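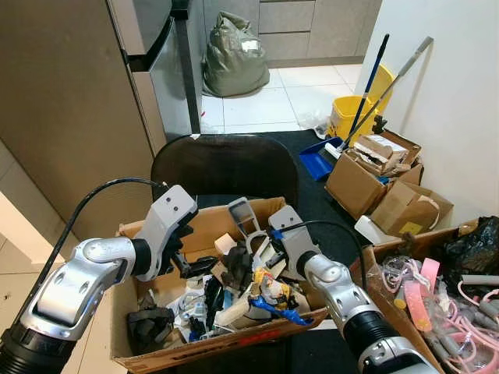 Bimanual demo collection in a cluttered room - keep the mess or clear it out?
Board: Learning and Data > Collecting Demonstrations

ferrule_jo
Posted September 2023

We started collecting in May with a two-arm setup, one operator on leader arms, one camera up top and one at each wrist. The task is unpacking: reach into a cardboard box of mixed stuff, take out one item, put it down clear of the box, go back for the next. The items are soft, hard, shiny, see-through, whatever we had.

We have 2,000 episodes so far. An episode is one item, from arms at rest to arms at rest. The policy does well on hard plastic parts that stick up out of the pile. It does badly on bags and cloth, and it does badly on anything lying flat against the side of the box.

Cadi Craddock, who runs our collection, wants the next batch done exactly where we are now, with furniture, cleaning gear and other boxes in view. Her point is that the place we want to use this in will look like that. I would like to do at least part of it in front of a plain backdrop so the model has less to get wrong. We have gone back and forth on it for a week and I would like to hear from people who have tried both.

Software is Jedatent for recording and our own script for trimming. Training is a fairly standard imitation setup, nothing clever.

mudlark77
Keep the mess. We did a whole round with a gray sheet hung up behind the bench and the policy was great until the sheet came down. Then it reached for a chair leg. We ended up throwing most of that round away.

If you are worried about the background, change it often. Push the chair somewhere else. Move the spare boxes. Do it between episodes, and don't wait for a new session.

Tobin_R
I disagree with mudlark77, or at least with the "keep the mess" part for everything. We did a plain background first and then a cluttered one, and the second stage needed far fewer episodes than we expected. What hurt us was training on the plain set alone.

Also your problem with bags doesn't sound like a background problem. How many of your 2,000 are bags?

ferrule_jo
Fair question. I went and counted after reading this. Clear or translucent bags are the main item in 200 of them. Cloth is worse, I don't want to say how much worse. The operators pick what is easy. If you tell someone to empty a box, they take the things with handles and edges first, then the box gets called empty enough and refilled.

So that one is on us.

mudlark77
There you go. The order of picking is part of the data whether you planned it or not. Write the order down before the operator sits down. We use a printed list with the item names shuffled. The operator has to get the next thing on the list even if it is at the bottom, and digging for it gives you all the pushing-aside motion that a free pick never does.

Tobin_R
Agree with that completely. One warning: operators hate it, and their episodes get longer and sloppier for the first day or so. Plan to throw that day out.

ferrule_jo
Printed list is going in. On longer and sloppier, I would rather keep those than drop them, see below.

A bit more on what goes wrong with the wrist view, as two people asked me by message. When the fingers close on something, they hide it. For a hard part that is fine. For a thin bag the camera at the wrist loses the edge it was going for right before contact, and the operator is going by the top view anyway, so the action and the wrist picture don't really match up.

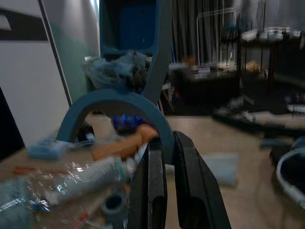 We tried two fixes. The first was having the operator come in lower and more from the side, which keeps the contact point in view longer. The second was a short pause before closing. The pause turned out to be a bad idea. The policy learned the pause very well and would sit there over the item with the fingers open, sometimes for good. We cut it out of the recordings by trimming, and the stalling went away in the next training run.

Coming in from the side has been better. It is harder on the operator, and it does not work for things packed tight in the middle of the box.

brackish
Longtime reader, mostly mobile bases, so take this with some salt. Is your trimming script cutting every still stretch or only the one before the grasp? We cut every still stretch once and it removed the part where the gripper holds closed before lifting. After that the thing would close and lift at the same time and drop half of what it touched.

ferrule_jo
Only before the grasp, and only if both arms are still. If one arm is moving, we leave it alone. Good catch though, I will check that it is not touching the hold after closing. I think the window is set by gripper state but I did not write that part.

Edit: checked. It is by gripper state. The hold is safe.

Tobin_R
What do you do with failed grasps? You said you keep the sloppy ones.

ferrule_jo
We keep an episode if the operator misses and then gets the item. We drop it if they miss and give up, or if someone reaches in to fix things by hand. Cadi marks them during the session with a foot pedal, one press for keep, two for drop. She will not let people decide afterward from the video. She says everybody is too generous by the end of the day, and I have watched myself do it.

mudlark77
I would drop the misses too. Missing is an action like any other, and you are teaching it.

Tobin_R
Strongly disagree. If it has never seen a miss, it has no idea what to do after one, and it will miss. Recovery is the most useful thing in the whole set. What you want is to cut the approach that led to the miss and keep everything from the miss on.

mudlark77
That is more work than most groups will do. If they have someone to go through and cut each one, fine. If not, clean data beats a half-cleaned mix, in my experience. We ran it both ways on the Rirent arms and the clean one won.

Tobin_R
On what size of set? On a small one I would believe it.

mudlark77
Smaller than theirs. I will give you that.

brackish
Could you not just label them? Mark the episode as having a retry in it and train with the flag as an input. Then at run time, set the flag to no retry.

ferrule_jo
We have the flag already since the pedal press is saved with a time stamp. I had not thought of feeding it in. It is a cheap thing to try, so I will run it next to Tobin's version and post both.

Collecting some more questions from messages here so they are all in one place.

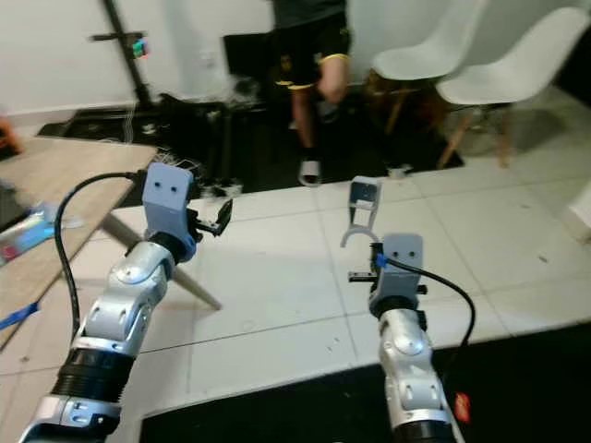 How long do you let one person run the arms before switching?

We switch after 9 episodes. When we let people go longer, their motions got faster and they started using only the arm on their strong side. With short turns we get both arms used about evenly, and the next operator can reset the box while the last one rests.

Do you have operators work from the camera feed or look straight at the box?

Camera feed only, top view plus the two wrist views on one screen. Looking straight at the box is quicker, but then they use depth that the policy doesn't have.

What about people walking through the top view?

We leave it in. People will be near it in use, so they are near it in training. The rule is only that hands stay out of the box and away from the arms while recording. If anyone steps in close, the operator stops and the episode is dropped.

Do you move the arms around the room?

We have started to. Cadi wants 4 positions with different floor, wall and furniture in the top view, and the same lists run at each one. Her argument is that moving the base is the easiest way to change the background without setting anything up, and it is hard to argue with that.

brackish
Does the top camera get recalibrated each time you move? It rides with the arms, I assume?

ferrule_jo
It rides with the arms, so no full recalibration. We do a quick check against a printed board before the first episode at each position. If it is off, we redo it. It was off once, after somebody leaned on the mount.

Tobin_R
So have you two settled the backdrop question?

ferrule_jo
More or less. Clutter stays, and it moves. I get to do up to 200 episodes against a plain wall, bags and cloth only, as a separate set we can leave out if it doesn't help. The rest is Cadi's way.

mudlark77
Reasonable. Keep the plain set in its own folder from the start. We didn't, and sorting it out of the Cuvano export later took longer than recording it.

ferrule_jo
Separate folder, noted. I will post results for the retry flag first as that one needs no new recording.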